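Kodura Neighbors Help Board
Home & Household > Laundry and Stains

Candle wax on a cotton tablecloth, plus it shrank??

posted by Widad Chamoun
14/10/2020

Hi all, hoping somebody has dealt with this. I have a printed cotton tablecloth, bought at the Harurholm market in July, and my sister left a candle burning on it over dinner. Big puddle of red wax right in the middle and a bunch of little drips toward one end. I scraped off what I could with a butter knife. Then I did the dumb thing and put it in the washer on warm. Now the wax is kind of spread out, theres a pinkish ring, and the whole cloth came out shorter than it went in. It used to hang down nicely on both ends and now it barely covers.

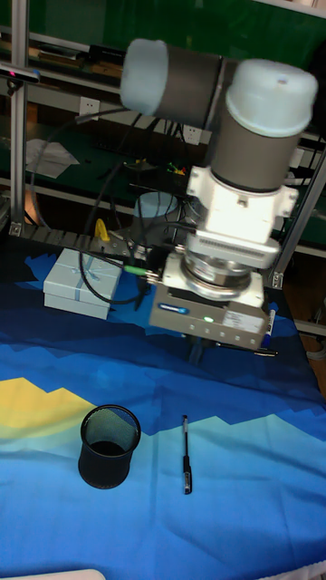

So two things. One, can I still get wax out after it's been washed? Have not put it in the dryer. Two, can you stretch cotton back or is that a myth. The lady at the stall said it was pre-washed but I don't know if I believe her. Paid 455 for it so I'd rather not turn it into napkins yet.

Also I have people coming Saturday. Not a real deadline but sort of.

3 replies

Helmut Lenz
member, 500 posts

Good call keeping it out of the dryer. You can still fix most of this.

Wax first, color second. They're separate problems. The wax is sitting in the threads and the pink is dye from the candle, and if you go after the pink while there's wax in there you get nowhere.

Let it dry on a line. Then put it in the freezer in a bag, couple of hours. Crack off whatever is on the surface with your thumbnail or a spoon. Go easy with the knife, you can pull threads.

Then iron. Plain brown paper bag under, plain paper towel on top, no printing on either one or you will be back here asking about ink. Medium iron, no steam. Press and lift, don't slide it around. Move to a clean spot of towel every time you see grease come through. Keep going till nothing comes through. On mine that was 4 rounds, and I thought I was done after two.

You'll be left with the pink. Dab rubbing alcohol on from the back with a cotton ball, towel underneath. TRY IT ON A CORNER. Some of those market prints are not very fast and the alcohol will lift the pattern right along with the candle dye. If the corner bleeds, skip it and soak in cool water with oxygen bleach (the powder, the color safe kind). Overnight is fine. Check the box for how much.
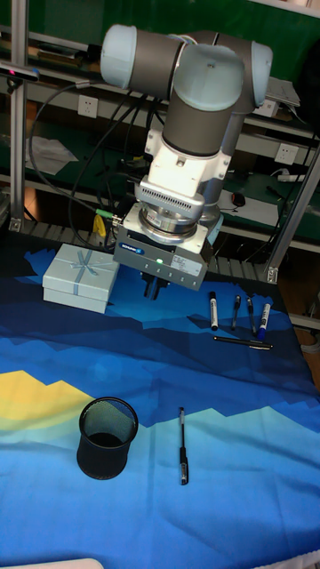

If it's still faintly pink after that, do the soak again before you try anything stronger. Second soak usually does more than you'd expect. Chlorine bleach, no. Not on a print.

Shrinking: soak in lukewarm water with a good squirt of hair conditioner, half an hour, squeeze out, don't wring. Lay it flat on towels and pull it gently lengthwise, work your way along, then put something heavy on the ends while it dries. You will get some of it back. Not all. I got a runner back to nearly its old length but it took two goes and the hem went a bit wavy, had to iron that out damp.

Zane Lapiña
member

just buy the Lelik spray its at the hardware store by the paint. worked on my carpet. dont know about tablecloths

Valdis Siliņa
member, 3000 posts

Agree with Helmut on almost everything. Two things.

I wouldn't freeze it now. Freezing is great when there's a lump. After a warm wash the wax is down in the weave and there's hardly anything to crack, so go straight to the iron. Saves you the afternoon.

And check your washer. Wax goes in, wax comes out somewhere. Wipe the drum and the rubber seal, run it empty on the hottest cycle you have with nothing but a bit of detergent. I didn't and got grease spots on a load of work shirts a week later, then had to do the whole paper towel business on shirts.

On shrinking, measure it before you start pulling so you know if you're getting anywhere. And wash it cold from now on, pre-washed can mean anything.

Widad Chamoun

Thank you!! Did the iron part tonight, Helmut was right about not stopping early, so much came through. Tested the corner with alcohol and the print bled a litle so it's in the oxygen soak now. Washer seal had red stuff in it, ugh. Will do the conditioner tomorow.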